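Visit Report: Sosevau Textile Care and Linen Services, Rasteck Site

24 June 2019

The delegation was received at the Rasteck site at the start of the morning shift. The purpose of the visit was to review how the plant sorts, washes and returns hospital and hotel linen, and to decide whether its water recovery system could be considered for our own laundry at Gernuris.

## Intake and sorting

Linen arrives in closed carts and is weighed before it is opened. The plant handles 900 carts in a normal week, with a peak in November when the hotel contracts overlap with the start of the winter hospital season. Sorting is done by hand at long benches. Staff separate items by fiber content first and by color second, an order the plant adopted after mixed loads were found to shorten the life of cotton sheets.

Colored cloths are kept out of the main stream and washed at a lower temperature. The plant's written standard allows 2 rinse cycles for these items.

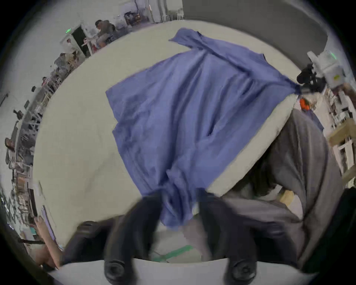
*Blue cloth on a light-colored table, Rasteck site.*

## Washing and water recovery

The washing hall was the main interest of the visit. Rinse water is collected, filtered and returned to the first wash of the next load. The holding tank has a capacity of 1000 gallons and is drained for cleaning every Friday. Management stated that the filters, supplied by Roy, have been the most costly part of the system to maintain. Lint from new towels clogs them quickly, and the plant now runs new towels through a separate machine for their first three washes.

The delegation asked for maintenance records and was given a copy covering the past year. These will be reviewed by our engineering office. Noise in the hall was high, and hearing protection was issued at the door. 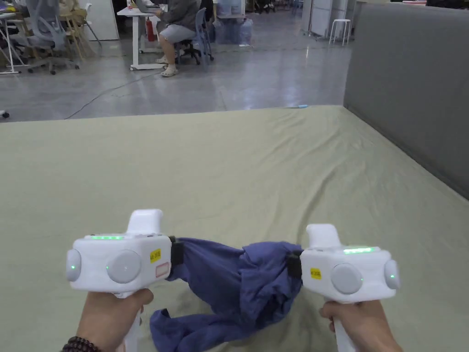
The records also list each unplanned stop of the recovery line. Most were short and were cleared by the shift team. Two longer stops were traced to a failed pump seal, and the site now keeps a spare pump in stock.

## Finishing and delivery

Flat items pass through a heated ironer and are folded by machine. Small cloths and garments are folded by hand, stacked and wrapped in paper. Each package carries a label with the customer code and the wash date. The current delivery schedule covers 715 customer stops.
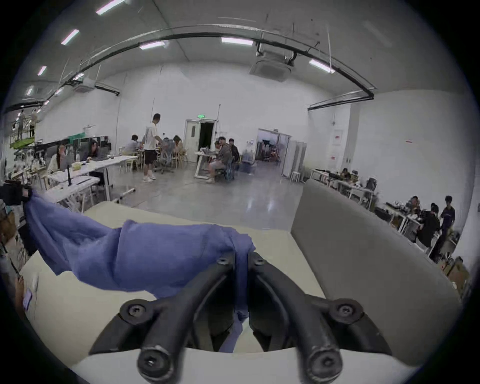 A member of the Gernuris group remarked that wrapping in paper would not suit our wards, where packages are often stored in damp rooms, and asked that reusable covers be priced before any decision is made. The request was accepted.

## Follow-up

Sosevau will send a cost estimate for a smaller recovery tank, together with filter prices for the coming year. The question of floor drainage at Gernuris remains open and will be taken up with the building office.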